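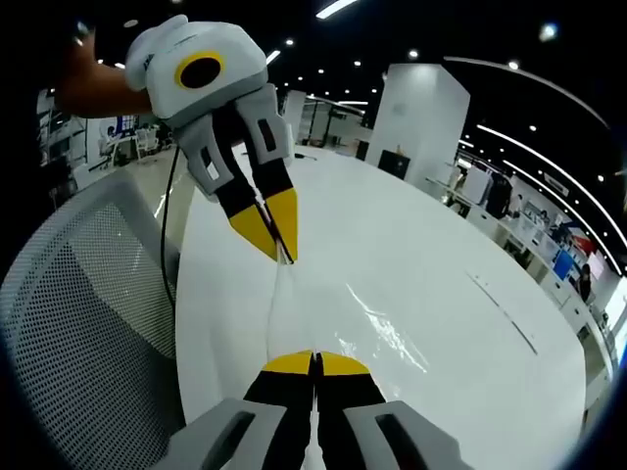
# Chapitre 7 - Les films plastiques souples au poste de travail

Le film transparent est l'un des matériaux les plus courants dans les bureaux et les ateliers de conditionnement, et l'un des moins étudiés par ceux qui s'en servent. On le coupe, on le tend, on le plie, on le jette. Ce chapitre traite de sa manipulation à plat, sur une table, avant toute opération de scellage ou d'enroulement. Les machines à banderoler sont vues au chapitre 10.

**À la fin de ce chapitre, l'élève doit pouvoir :**

- préparer un plan de travail pour la manipulation d'un film ;
- tendre une bande par ses extrémités et la plier en 2 sans faux pli ;
- repérer à l'œil un défaut de surface sur un matériau transparent.

## 7.1 Un matériau difficile à voir

Un film transparent se repère surtout par ses reflets. Sous un éclairage venant du plafond, les parties froissées renvoient la lumière en traits blancs, tandis que les parties bien tendues laissent voir la table. Le plieur débutant cherche le bord du film avec les doigts. Le plieur expérimenté incline un peu la tête et cherche la ligne brillante.

Le défaut le plus fréquent est le froissement en étoile, qui part d'un point de prise trop serré. Lors d'un relevé mené en novembre à l'atelier de Gidisgate, 687 bandes ont été examinées après pliage manuel. Près de 10 % portaient ce défaut, presque toujours à l'extrémité saisie en premier. Les autres marques (rayures, poussières, traces de doigts) étaient plus rares et disparaissaient le plus souvent au dépoussiérage.

## 7.2 Le plan de travail

La table doit être lisse, claire et dégagée. Une table ronde convient aussi bien qu'une table rectangulaire, à condition que l'on puisse en faire le tour. Elle présente même un avantage : l'absence d'angle vif, sur lequel une bande longue finit toujours par s'accrocher.

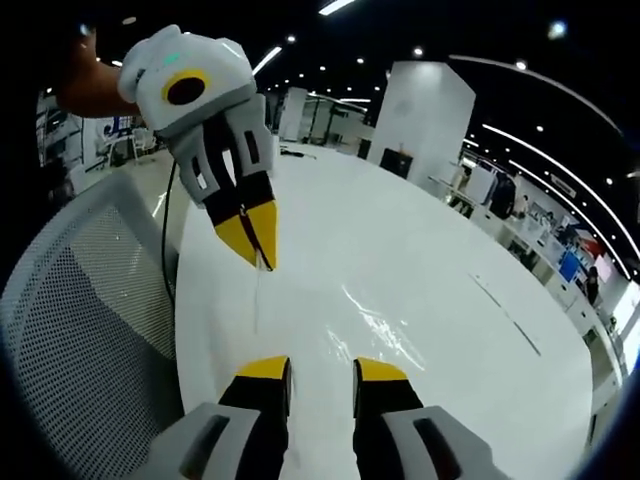
Les sièges se rangent contre la table ou s'écartent franchement. Un dossier laissé à mi-distance gêne le bras au moment où l'on étire la bande. Les câbles passent de préférence du côté opposé à celui où l'on travaille. Au sol, on ramasse ce qui traîne avant de commencer, car un film qui tombe se charge aussitôt de poussière.

Une surface brillante double les reflets du film et complique la lecture des plis. L'atelier Benedetti, à Ondbridge, pose dans ce cas une feuille de papier mat sous la bande - solution peu coûteuse, à changer dès que le papier gondole.

## 7.3 Saisir et tendre

La bande se tient par ses deux extrémités, l'une proche de soi, l'autre plus haut et en biais. On tend d'abord sans forcer, puis on abaisse l'extrémité haute vers la table. Le film se pose ainsi progressivement et chasse l'air devant lui.

**Vocabulaire :** *prise*, *bande*, *faux pli*, *gondolage*.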